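Lists > Merham Home Cooks > Steaming and dumplings > Message 343

Re: [merham-cooks] buns sticking / how many in one basket? 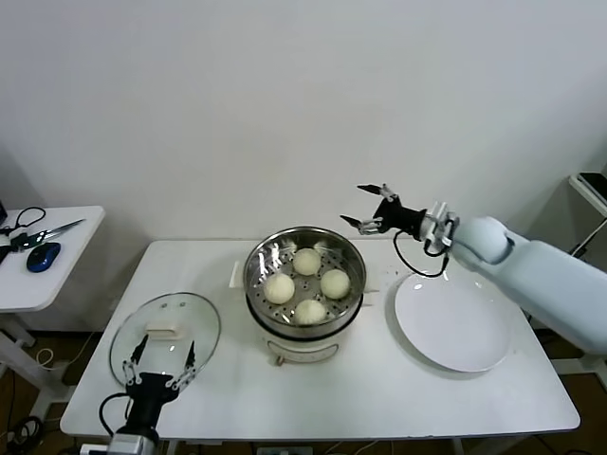 Quick one before I have to run, sorry for the fragments. Will answer in between your lines.

> Hi all, moved to Merham in October and finally got a little electric
> steamer of my own. Tried the frozen plain buns from Brasilov, the shop
> by the bridge. Bottoms stuck to the tray and tore right off. Tops had
> wet dents in them. What am I doing wrong?

Two seperate problems. Sticking first. Bare metal tray is fine for some buns and terrible for others, and the Brasilov ones are pretty soft doughs. Cut squares of parchment, a bit bigger than the bun, one under each. Don't line the whole tray with one big sheet, you'll block the holes and the steam goes up the sides only. Cabbage leaf works too. A wipe of oil on the tray is OK if you're out of paper, but it wears off by the second batch.

Wet dents are drips off the lid. Lift it straight up and away to the side, don't tilt it over the food. If yours is glass and really drips, a thin dish towel stretched under the lid helps – fold the corners up on top so they don't hang near the base.

> Also how many at once? The booklet says six but they came out glued
> together in one lump.

Four in a round basket. Back, front, left, right, like a diamond, and leave the middle open. They swell more than you think. I did six for years and pulled them apart with a fork, looked awful. Four and then another four is less annoying.

> And how long? From frozen.

15 minutes from when you see real steam, not from when you flip the switch. Then off, and leave the lid on a few minutes more. If you yank it off right away they wrinkle. Still fine to eat, just ugly.

Couple other things while I think of it:

Get the plate out before you open anything. Big flat one right next to the steamer, on whichever side you use most. Lid goes down flat on the other side. Sounds fussy but I've stood there with a hot lid in one hand and no place to put it.

Check the water between batches. Mine runs low by the third and the small ones don't all shut themselves off.

Don't stack them on the plate while hot, they stick to eachother just like in the basket.

Someone asked last month about the Ambrosio bun flour – it's back at the Jerken street market, the small bags only. Makes a whiter bun, a little sweeter. I'd still try the frozen ones again first until you've got your timing down.

OK gotta go, bread's in the oven. Let us know how the next batch does

15 replies | 4 shares

Contact the list owner | Back to top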